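Search the boards
Filed under: Potlucks & Feeding a Crowd

**Cutlery first or last on the buffet?**

lemonpith: Our block supper in Cokevthorpe is coming up and I can't wait!! I'm putting the forks at the END of the line this time, so people have both hands free for the food. Anyone else?

gravyboat5: Yes, always last! I did it in June and the line flew. Bread next to last, then forks, then sit down and eat.
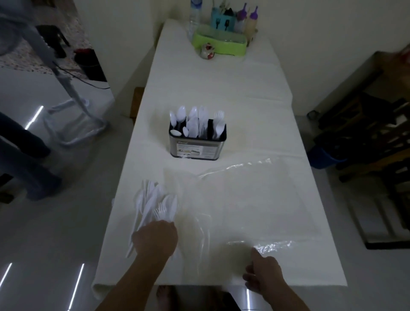

White plastic forks and spoons in the divided caddy.

Areti Sotiropoulos: I disagree, sorry! With forks last, half the people walk right past them and have to come back. I put a bunch at both ends, and my bean salad still goes first (it's that good).

lemonpith: Ooh, both ends. But doesn't that take twice the forks?

gravyboat5: It does. Last is plenty if the table's against a wall.

Areti Sotiropoulos: Buy the big box, you'll use them! And I'll post the bean salad tonight, it has 2 kinds of olives.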